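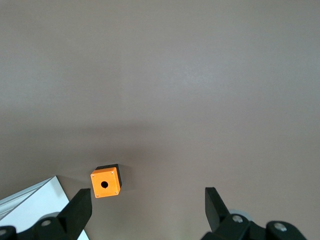
Figure 3. Push-button enclosure with the button not installed. The orange lid has a round center hole and a screw at each corner; the body is black.

3.2 Enclosures and the clearing task

We were delighted by how much people had to say about such a small box. The Clallum sessions covered 28 workbenches, and at the end of each session we asked the bench's user to put away whatever was still out. Empty enclosures like the one in Figure 3 were among the last things to leave the table. Tools went back on their hooks quickly, and so did wire, but a housing with an open hole seemed to count as work in progress, and people treated it that way.

The interviews bear this out nicely. One participant kept hers in plain sight "so I remember I owe it a button." Another sorted lids by color and never by size, which surprised all of us (Khosravi and Baek had bet on size!). In the Edby coding scheme we first filed these boxes under "parts." After reading through the 1129 notes a second time, Gebremichael proposed a separate class, "waiting," and the two coders agreed on it far more readily. We use that class from here on, including for the May data in Section 4.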